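4.2 Walking pace and rest stops

Families in the Whitlock sample walked the loop in April, most of them with one child under eight. Parents kept a paper log of each stop and wrote down who had asked for it. We left out stops shorter than 2 minutes, as parents often forgot to record them. The first climb gains 800 feet, and more stops were logged there than on any other part of the trail. 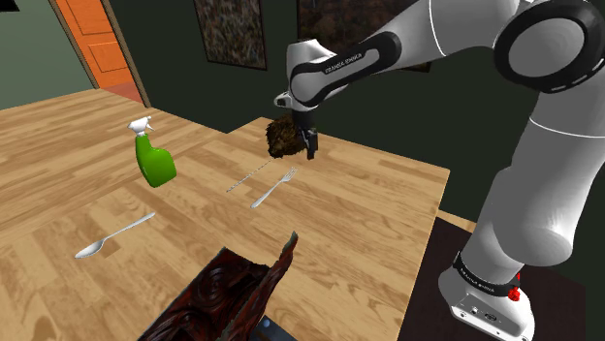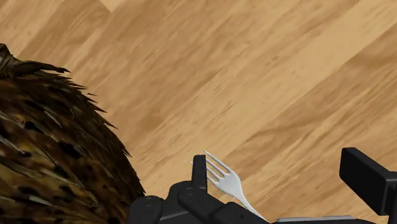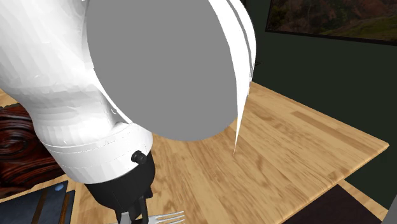 Figure 2. Three computer-rendered views.

Children asked for most of the stops on the climb. On the way down the pattern changed, and parents asked more often, usually to check shoes or hand out food. Mercado found the same shift in her earlier study of the Wakard trail, where the descent is nearly 1000 feet. Her families carried heavier packs than ours and started later in the day, so the two sets of logs should be compared with care.

Dogs came along on several walks. We had expected them to slow the group, but the logs show no clear difference in the number of stops. Some parents wrote that a dog on a leash gave the child something to do on the flat parts of the trail. We did not ask about this directly, and it is left out of the model in Section 4.3.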